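How to sort a mixed box of old buttons

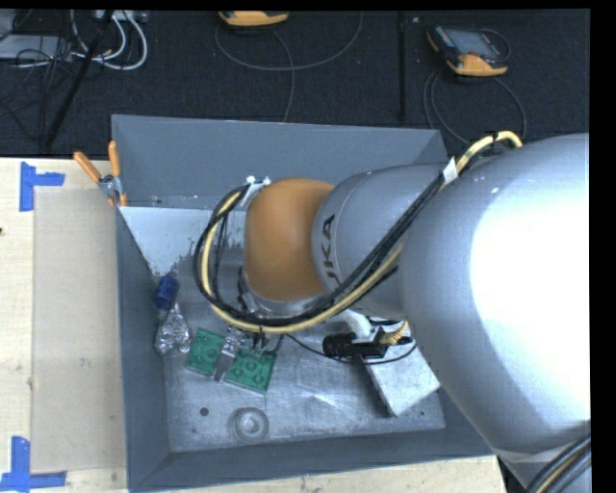
A grey bin on a pale wooden table.

I love a big box of old buttons! My aunt Angelica Ocampo left me hers in June, and it took me six happy evenings to get through the lot. If you've got one waiting in a cupboard, have a go at it my way.

What you need: a wide, shallow bin or tray, a few jam jars, a soft toothbrush, a magnet, a needle and strong thread.

1. Tip the buttons out and spread them with your hand until they lie one deep. Pull out the pins, hooks and bits of fluff first (there will be pins, so go gently).

2. Pass the magnet over everything. Steel buttons and steel-backed ones will jump up to it. Put these in a jar of their own and keep them well away from water - they rust in no time.

3. Now sort by what they're made of. Shell feels cold against your lip and glass clicks on your teeth. Plastic feels warmer and sounds dull. Wood, horn and leather go together for now.

4. Wash the glass and plastic ones in lukewarm water with a drop of washing-up liquid. Shell only wants a wipe with a damp cloth. Dry everything on a towel overnight.

5. Look for sets! This is my favourite part. Match the size first, then the holes, then the colour by daylight. Thread each set on a loop and tie it off.

6. Turn over any metal ones and read the backs. Makers often stamped a name there, and mine had a lovely little run marked Belmonte.

My box came to 207 buttons on loops, plus a jar of odd ones for the children. Crisanto Tan wrote in to say he keeps his sets on cards instead, sewn through and labelled by coat or dress, and I'm very tempted to copy him.

Next time: mending a shank that has come loose.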